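Sterkcombe students teach a robot to handle old computers

Saturday, June 8, 2019

The robotics club at Sterkcombe has been meeting since January, and anybody who has walked past the lab late in the day will know how seriously its 19 members take their spring project. They are working out how a robot gripper can reach into a desktop computer and handle the memory modules, a job most of us would do with two thumbs and a little bit of impatience. It is slow going, and they seem to love every minute of it! 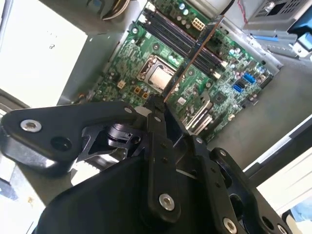 Why did the club choose memory modules?

They are small, they fit only one way around, and a club can find plenty of old ones to practice on without spending much money.

The desktops were given by Wornier, a repair shop in town that had a back shelf it was very happy to clear. Club members wrote the control program themselves over the winter – then rewrote a good part of it in the spring – and they keep a log of every practice run, which stood at 1,102 entries when we stopped by. Lining up with the slot is the part they talk about most, and they will gladly talk about it for as long as you care to stand there.

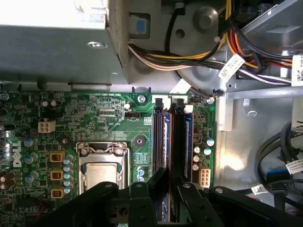 Photo: Sterkcombe Robotics Club

Next comes the Plastby student meet, where eight clubs will show their work. Families are welcome, and the Sterkcombe table will have the logbook out for anyone who would like to leaf through it. New members can sign up at the lab any afternoon before the summer break.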